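Handing Over in the Middle: Deciding Which Arm Does What on a Two-Arm Tabletop Setup

Final project report
Grażyna Gajewski and Bello Ogunleye
Supervisor: Chukwuemeka Odukoya
Apr 29, 2026

1. How we came to this project

When we first sat down with our supervisor we had grand ideas about folding towels and laying a table for dinner, and he listened very kindly to all of them and then asked how the software would know which arm ought to move first. We had no answer, and the question ended up being our whole project. It sounds like a small thing, but a two-arm setup spends a surprising amount of its time with both arms able to do something and no good rule for choosing between them.

The planner we inherited is called Takiver. It was written by Tyson Zacharias, who was in the year above us, and it has a very simple rule: the arm nearest the object does the job from start to finish. That works nicely when the object and its destination are on the same side. When they are on opposite sides, the nearest arm picks the object up and then has to lean right across the table, close to the edge of its reach, with the other arm sitting in its way.

2. The task

We settled on one task and stuck with it — put the fruit in the basket. The basket stays on the left and a toy strawberry starts somewhere else on the table, most often on the right. We liked it because anyone walking past could tell what was meant to be happening, and because a basket has a wide opening, so a slightly sloppy release is forgiven and we could keep our attention on the planning.

Each run begins from the same ready pose, with both grippers open and held up over the table. The software takes its first look from this pose, works out where the objects are, and only then is allowed to move anything. We were strict about this after losing a good part of August to runs where the arms had already set off before the object positions had settled. 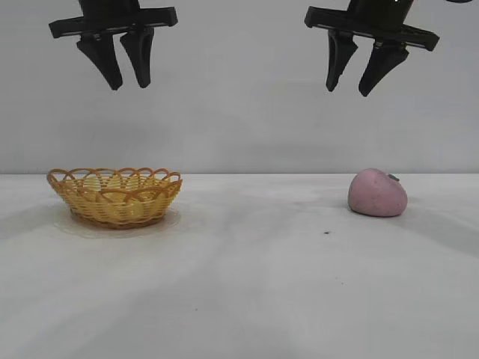
Figure 1. Ready pose, with the basket on the left and the strawberry on the right.

3. What we built

Our addition is a module called Vutar, which sits between the object detector and Takiver. It takes the list of object positions and gives back a short list of steps, each one marked left, right or both. It considers three kinds of plan. The first is the old one, where a single arm does everything. The second is a set-down, where the right arm carries the object to the middle of the table and lets go, and the left arm picks it up from there. The third is a handover in the air.

Every plan is given a cost. The cost adds up how far each arm travels, how close it comes to the end of its reach, and how long the two arms spend near each other. The last part was the hardest to get right. Our first version was so frightened of collisions that it chose the set-down every single time, even when the strawberry was practically touching the basket, and we spent a rather gloomy fortnight moving one number up and down. Renato Villanueva, who shares the lab bench with us, suggested that we only charge for closeness while both arms are moving, and that fixed most of it in an afternoon. We are very grateful to him!

4. Finding the objects

For detection we used Flukinau, a small segmentation model trained by an earlier group, and gave it 882 extra labelled pictures of our own table. The basket caused more bother than the fruit. Its rim is made of woven loops with gaps between them, and the model kept treating the gaps as background, so the centre of the basket wandered about from one look to the next. In the end we fitted a circle to the outer edge of the mask and ignored everything inside it.

5. Results

We ran 200 trials, 100 with the old rule and 100 with Vutar, using the same list of starting positions for both. The old rule stopped on a reach limit far more often than we had expected, nearly always on the long carry from right to left. With Vutar only 5 trials ended that way, and in each of those the object had been set down too near the back of the table for the left arm to approach it comfortably.

The set-down was chosen much more than the handover. It is slower, and a bit dull to watch, but a strawberry lying on the table is a good deal easier to grasp than one already half hidden by another gripper's fingers.

6. What we would do next

The set-down point is fixed at the moment, and we would love to let the planner pick it, as this should deal with the failures near the back. We would also like to replan halfway through when the object rolls after being released. The code and our trial notes are in the shared project folder under Mohammed, which is the name of the lab machine everything runs on, and the cost weights are all in one settings file with comments beside them. Please change them one at a time.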